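About Pliltau Running

Hello and welcome, and thank you for clicking on the page that most people skip on their way to the class times! If you only want the class times, they're on the Schedule page, and we won't be offended. If you'd like to know who we are and how a handful of sore-footed friends ended up running a school for runners, put the kettle on and stay a while.

Pliltau is a small running school. We teach grown-ups of every age and shape how to run comfortably, how to get stronger slowly, and how to enjoy long distances on trails and quiet roads. Some of our people are training for their first 5K, and a few are training for races that take all night. Plenty aren't training for anything at all, they just like how the day feels when it has a run in it, and we love having them.

How we got started

Lesia Shevchuk had been coaching high school cross-country for years when her own knees started to complain. She did what runners do, meaning she ignored it, then bought different shoes, then ignored it some more. In the end she went right back to the beginning and learned to run again with short, light steps, a few minutes at a time, on the grass behind the school. It took her most of a winter. By March she was running without pain and telling everybody in earshot about it (she still does, as you'll find out on your first visit).

One of the people in earshot was Petro Fedoruk, who taught strength classes down the hall and who hated running with a real passion. Lesia talked him into trying ten minutes. He says he only agreed so that she would stop talking. Well, ten minutes turned into a half hour, and the half hour turned into a Saturday-morning sort of friendship, and before long the two of them had a group of neighbors meeting at the trailhead with coffee in the car for afterward. They needed a name for the sign-up sheet, and Pliltau was what Lesia's grandmother used to call the hill behind her house, so Pliltau it was.
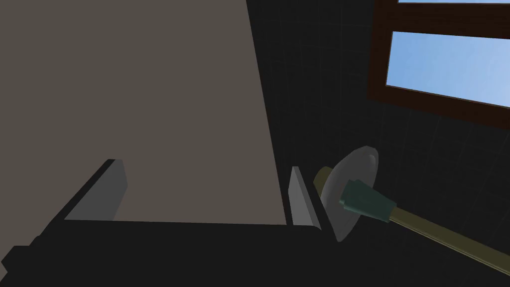

We rented our first indoor space because of the ice. You can't learn good balance when you're worried about your tailbone, and our winters are long, so we wanted a floor where beginners could take their shoes off and feel what their feet were doing. Petro painted the place himself over one long weekend and has had strong opinions about color ever since. His idea of a restful room is a dark tiled wall, something plain and brownish gray next to it, and a window with a brown frame to look toward when your calves are burning, and he'll tell you that nobody ever held a better single-leg stand by staring at a motivational poster. Lesia wanted yellow. They settled on yellow for the hallway, and if you come in by the side door you will certainly notice it.

What we teach

Our main course is called Plusix, and it's where nearly everyone begins. It's built on a very plain idea: you do a little, you rest, and you add a bit more only when the last bit feels easy. We spend the first sessions walking, standing, hopping and getting to know our ankles. Then come short runs with plenty of walking in between. Some people move through it quickly, and others like to repeat a week or two, and there is no extra charge for repeating. We'd much rather see you take longer and still be running next year.

After Plusix you can join the trail group, the hill group or the long slow group. The long slow group is exactly what it sounds like, and it's the one with the best snacks. We keep every group to a size where the coach can run beside each person for a while and have a proper chat, and when one gets too big we split it in 2 and find another coach.

We get asked about shoes a lot, so I'll say a word. We don't sell any. Some of us run barefoot on grass, some of us run in sandals, and Valentyna runs in big soft shoes that look like loaves of bread and are, she says, none of your business. What we'll do is help you change from one kind to another gradually if you'd like to try, and we'll be honest with you if we think you're going too fast. Most of the sore calves we meet belong to people who got excited. We understand completely, we've all been there!

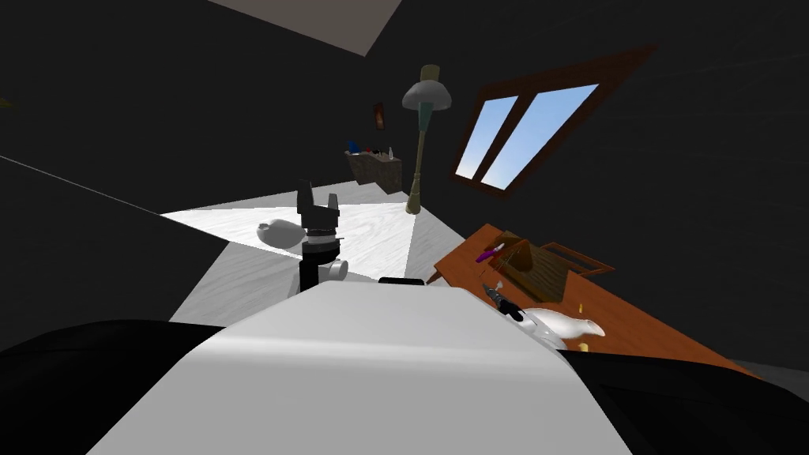
We also teach a strength class, which is Petro's pride and joy. It's forty minutes long, and it's meant for runners who think they don't like strength training. There's a lot of slow work for the hips and the lower legs, a certain amount of groaning, and music chosen by whoever arrived first. You don't need to be signed up for anything else to come along.

The people you'll meet

Lesia is our head coach and still takes the beginners herself. She has a gift for remembering what you told her three weeks ago about your left heel, and she'll ask after it before she asks after you.

Petro looks after strength and everything to do with the building. If a door sticks, he's already heard.

Valentyna Yatsenko leads the long slow group. She came to us as a beginner after she retired from driving a school bus, and she has now finished more ultras than the rest of us put together. She's very good company in the last hour of a long day, when you'd really like to sit down on a log and she'd really like you not to.

Volodymyr Tkachuk coaches hills and downhill running, and he's the one to see if you're nervous about rocks and roots. He starts everyone on a gentle bank behind the parking lot and works up from there.

Tymofii Dmytriv answers the phone and the emails, keeps the schedule, and maps out all our routes. He's the reason you'll never turn up to a trailhead and find it closed for logging.

The Skomar run

Once a year, in September, we put on the Skomar, our own friendly trail run through the woods north of town. There are two distances, a short loop for families and a 40 kilometer route for anyone who has been looking forward to it since spring. There's no prize money and no chip timing. There is soup, and there's a bell to ring at the finish, and people do get quite emotional about that bell. Last year's entry fees and the bake sale came to about 3000 dollars after costs, and every bit of it went into fixing the boardwalk on the Østergaard trail, where most of us do our easy miles and where a few of us had gone through the old planks.

If you'd like to help at the Skomar instead of running it, we would be delighted. Marking the course the afternoon before is a lovely job (you get the woods to yourself), and the soup needs more chopping than you would think. Write to Tymofii and tell him whether you prefer mud or onions.

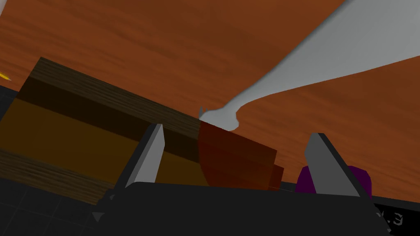
A warm wood grain tabletop.

Coming to see us

Your first class is free, and you don't have to decide anything afterward. Wear whatever you can move in. Bring water and a pair of socks you don't mind getting dirty, and please eat something a couple of hours before you come. Doors open at 6:30 in the morning for the early classes and at 5 in the evening for the late ones, and Tymofii is usually at the desk a little before that.

If you've had an injury, or you've been told at some point that you aren't built for running, let us know when you sign up so that whoever is coaching can have a talk with you before the group heads out. It doesn't need to be a long note. A line or two is plenty, and you can tell us the rest on the trail.

Parking is behind the building. Use the side door, go down the yellow hallway, and leave your shoes on the rack on the left.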